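Workshop and kitchen tips: living with the Viltstead two-arm kit
Obinna Okeke, updated 25th April

Quick ones this time. Had the Viltstead on the bench long enough to have opinions. Tips first, verdict mixed in. If you came for the jar labels post it's on the old page.

Before you buy
Measure your bench. Then measure again with the arms stretched out. The box is small, the reach isn't. I had a spice shelf right behind mine and lost a jar of cumin the first evening.
Price I paid was $400 for the starter set, no table, no enclosure. Mudaliar sells a similar kit for $300 with one arm. Fine for stirring demos, useless for bags. Bags want two arms. One holds, one pokes.
Ask the seller if the wrist brackets are included. Mine weren't. Extra order, extra shipping, grumble.

Setting up
Bolt it down. Clamps creep. Took me 3 tries with clamps before I gave up and drilled.
Both arms on the same rail if you can manage it. If one gets nudged you can see it against the other, and you only have one thing to level.
Clip the cables along the arm as you go, not at the end. Leave slack at the elbow. Too tight and the arm sulks halfway through a lift, too loose and it lassos the fruit.
Plain tabletop, plain color. Patterned oilcloth was a disaster, kit kept going for the printed lemons. 

What it's good at
Putting light things in shallow trays. Slow, but it'll keep at it while you do the dishes.
Lids off, sort of. Loose ones.
Sorting plastic tubs by size. My favorite job for it, the one I'd pay for.

What it's bad at
Anything wet. Dry your produce first or it skates out of the grip.
Eggs. Don't.
Zip bags. It can find the zip, it can't feel it. Villidon do soft finger pads that are suposed to help, $200 the pair which is silly money. I used the thumb cut off a rubber glove and a rubber band. Works nearly as well, replace when sticky.

Bag tips
Clear bags are hard for it. Hard for me too before coffee. Things that helped:
Knock the air out. A puffy bag rolls.
Fewer pieces per bag. Start small, add more once it behaves.
Mixed colors, so it has something to tell apart. A bag of all-green apples was hopeless.
Lay the bag flat in the middle, where both arms reach without stretching.
Put the tray right next to the bag. Every extra inch is another chance to drop.
Shove spare bags off to the far corner, in a heap is fine. Don't bother folding them, I tried, life is short.
Turn off the lamp over the bench. Glare on plastic is the worst.

Cleaning
Damp cloth on the grippers, never spray. Crumbs get in the jaw hinge, old toothbrush sorts that out.
Wipe the table before the arms. Otherwise you just do it twice.
Check the clips while you're down there, they pop off.

Support
Emailed Viltstead twice. First answer was quick and wrong, second was slow and right. The manual skips the homing step completley, ask them for the newer PDF. The Plimunholm forum is better than either of them, search there for "wrist drift" before you send anything back.

Worth it?
If you like fiddling, yes. If you want your groceries put away, no, keep your money and use your hands. I'd buy it again but I'd buy the enclosure with it. White walls, less clutter behind, and dropped fruit stays in one place.

Fruit layout, two arms, bag in the middle and yellow tray beside it:
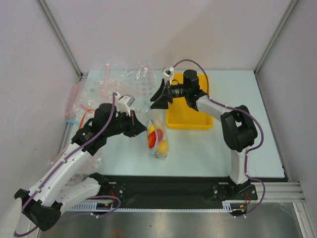

Coming up
Tub sorting, with my settings. Probably July, depends when the spare wrist motor turns up. Send questions before then, short ones please, and say which kit you've got. Mudaliar owners, I sold mine so I can't check screw sizes for you any more.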